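**Prorville, 2021-04-04** — The Prorville Public Baths will close their east wing for seven weeks of renovation, the Department of Public Facilities announced. The main pool and the family changing rooms will keep their regular hours during the work.

The project covers the shower rooms, the corridor to the small pool and the drainage beneath both. The contract was awarded to Fabbri, which completed repairs to the building's roof in October. Old pipes will be replaced before any new wall or floor finishes are installed. 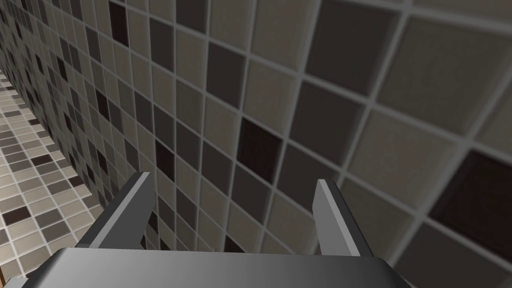
*Square wall tiles in mixed neutral shades, with light gray grout. Computer rendering.*

Swimming lessons normally held in the small pool will move to the Pleris Recreation Center. The change affects 168 enrolled students in 17 classes. Families will receive new schedules by mail, and lesson fees will remain the same. Students who cannot attend at Pleris may request a full refund at the front desk.

Parking on the east side of the building will be reduced by up to 56 spaces while equipment is on site. Visitors are asked to use the lot on Skenatia Street — the entrance nearest the main pool — until the wing reopens. Season passes remain valid at both locations.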